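Kondness back room – clear-out pictures

Quick page, more words than pictures, sorry, will tidy it up when there's time. Kondness is the plaster and casting studio on the ground floor of the old Ingvarsson building. The back room is where the tubs, the bags and the drying racks live. October was clear-out month. Everything off the floor, everything wiped, then only the things we really use going back in.

Birthe Mikkelsen ran the list. Perla Aguirre did the sorting. Gunnlaugur Norðdahl did the heavy stuff and the van. I did the sweeping and this page.

First the tubs. We had way too many. Round ones, square ones, buckets with no handles, a baby bath that Perla says came with the building. Rule for the sort was simple: if it flexes it stays, if it's gone brittle it goes. Plaster sticks in a stiff tub and then you're in there with a scraper and the scraper takes half the plastic with it. Most of the brittle ones were the old white buckets from the window side, they get the sun all afternoon. The teal-blue basin with the molded loop handle made the cut. Good one for small batches, fits under the tap, hangs on a hook. White dust all over it and it's still the one people grab first.
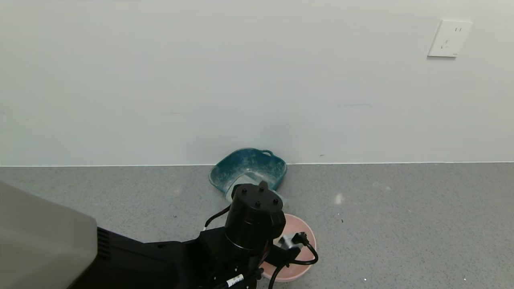
How do you get set plaster out of a plastic tub?
Leave it until it's hard all the way through, then push in the sides and bottom so it cracks loose, tip the bits into the trash and wipe what's left with a damp sponge.

Same goes for silicone bowls, only easier. Never rinse it down the sink. We paid for that lesson once already, the trap under the big sink was solid when Urho Tuominen got it open. Two settling buckets now live next to the sink. Tools get swished in the first, then the second, then the tap. Change the water on Sunday. Scoop the sludge into a lined box and let it dry out.

Shelves next. The bottom shelf was all half bags. Plaster goes off once it's been open in a damp room and you don't find out till the cast is soft in the middle and the edges crumble when you pick it up. Gunnlaugur rubbed a pinch from every open bag – lumps meant out. We kept the bags that still ran through the fingers. Those went into lidded bins with the month written on tape. Please write the month!! It takes a second.

Weights for the record, becuase Birthe wants them up somewhere: 856 grams of rubber mold offcuts, all in one bag, going to Noreen Mirani for her to chop up as filler. The plastic measuring jugs are now one 1000 ml and one 2000 ml, both with lines you can still read. The others had been scrubbed blank. If you want a blank jug for paint or slip, there's a stack by the door, take them.

Then the floor. Gray speckle, hides everything. Great for a studio on an ordinary day and terrible when you're trying to get it properly clean, you can mop for an hour and not know if you've done anything. What worked for us was sweeping compound first, pushed from the far wall to the door, then a damp mop with plain water, then the same again with the water changed. No soap. Soap plus plaster dust makes a film and the film shows up as gray footprints next day. Don't dry sweep either, it just goes up in the air and comes down on the shelves you already wiped. Masks on for all of it.

Walls got a dry cloth only. Scuffs from the racks and the tubs, years of them, some come off with a melamine sponge and some don't. Repaint is on the list for after the winter class. Plain white again, same as now. Perla wanted a strip of tile down low where the tubs lean, might happen, depends on what Alel has left over from the hallway job.
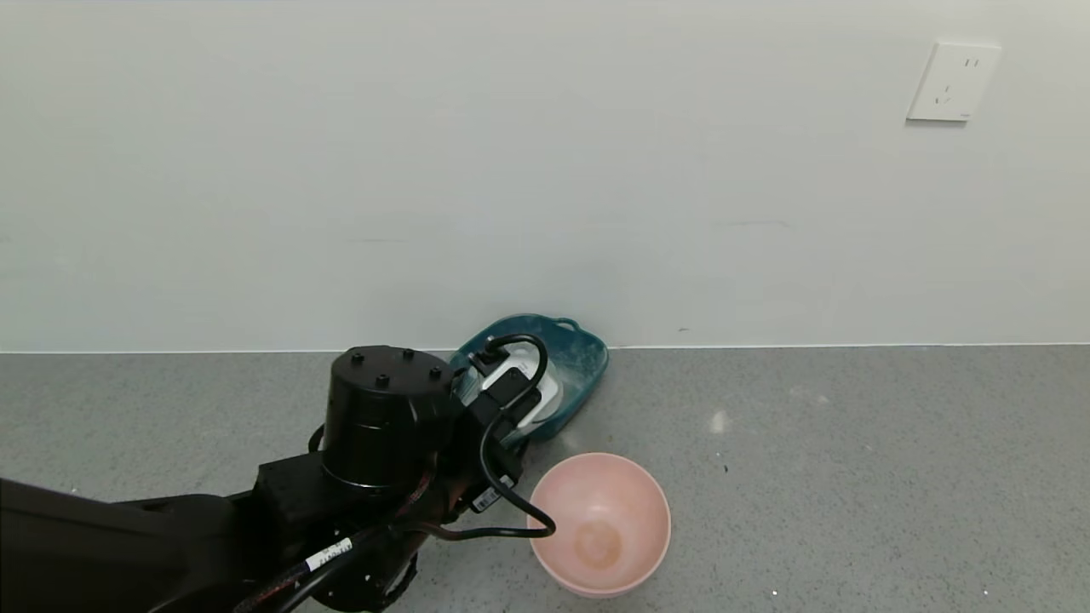 Wall, baseboard line and speckled floor, outlet up in the corner.

On outlets, since people ask. Wet work stays on the sink side of the room. Extension leads come off the floor at the end of every session and go on the hook, coiled, not knotted. If you're running the mixer drill, wipe your hands first and keep the tub away from the plug. Covers got wiped with a barely damp cloth, breaker off while we did it. Urho has the key to the panel, ask him and don't go looking for it.

What went back in, short version:

Flexible tubs, nested by size, upside down
Lidded bins for plaster, month on the tape
The two jugs
Both settling buckets plus the sludge box
Drying racks, the tall one by the radiator, the low one under the window
5 scrapers, all with handles this time
Zolavell sponges, the big yellow bag, on the top shelf

What didn't: the cracked buckets, the blank jugs, the baby bath (Perla took it home for her dog), the box of broken clamps, and a carpet offcut that weighed as much as I do.

Still to do. Labels for the shelves. A second hook rail by the sink, the first is full allready. Someone to look at the window catch, it sticks when it rains. Noreen has a set of old wooden drawers she'd give us for the small tools if there's a van going her way, so shout if you have one.

Studio's open as normal. Leave your tub rinsed and upside down. If you took pictures on the day and want them on here send them to Birthe, I'll add them when I get to it.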